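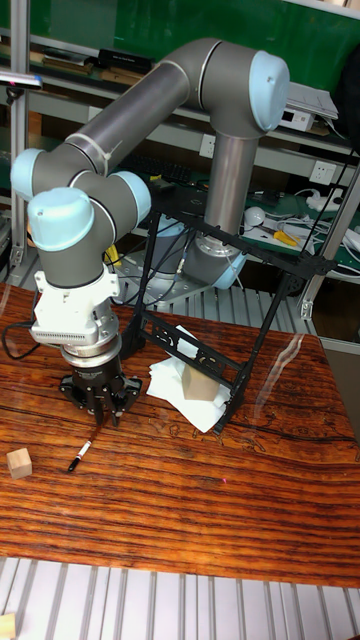
According to Jhair Yupanqui, the first thing a newcomer to the Skekamis course learns is patience, and the second is how to put a block back where it came from. The remark has been repeated in the course handbook ever since its second edition, and it gives a fair idea of the spirit in which the whole thing is run.

The Skekamis Manipulation Course is a one-semester student project class held at the Benítez Technical School in Mundlow. It begins each September and is open to students in their last two years, whether or not they have ever written a line of code (a good many haven't, and they tend to do just fine). The class takes 32 students, who work in teams of four and share the robot arm through a sign-up sheet that is famous in the school for filling up before breakfast.

History

The course grew out of an after-school club called Ploltach, which met in the evenings and built small wheeled robots for local contests. When the club's members began asking for something they could get school credit for, the teachers wrote a plan for a proper class and moved the work from wheels to arms. The old name lives on in the Ploltach Round, the friendly contest that closes each semester, and former club members still turn up to cheer for teams they have never met.

Course work

The early weeks are given over to safety, simple movements and a great deal of drawing on paper. Teams then take on tabletop tasks using everyday things such as blocks, pens and cloth. Small wooden cubes are the old favorites, being easy to grip and easy to replace. Soft materials come later, and are thought of very fondly by those who have already passed: a crumpled cloth never lies the same way twice, and a program that ran well in the morning may need a whole afternoon of coaxing.

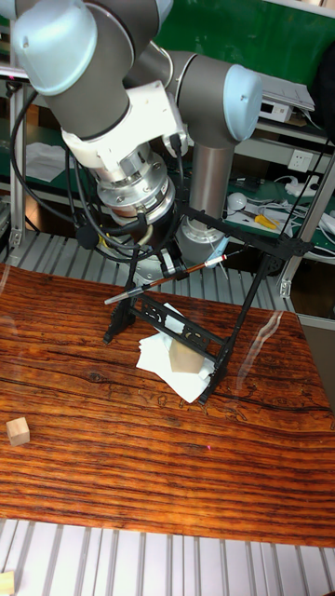 Robot arm over the worktable, with wooden blocks and a crumpled cloth

Every team keeps a logbook, written by hand, in which each attempt is entered along with whatever the team thinks went wrong. The logbook counts for almost 58 percent of the final grade, a figure that surprises parents every year and which the teachers have cheerfully refused to change. Spelling is not graded. Sketches are welcome, and some of the older books, kept in the school library, are well worth an hour of anyone's time.

The Ploltach Round

In the closing contest, each team is handed a task it has not seen before and given 5 tries at it, with the best one counting toward the score. Judges also give points for clear explanations, so a team whose program fails can still place well if it can tell the room why. The winners' names are painted on a board in the school's front hall, next to those of the chess and choir prizes.

See also: Benítez Technical School; Ploltach (club)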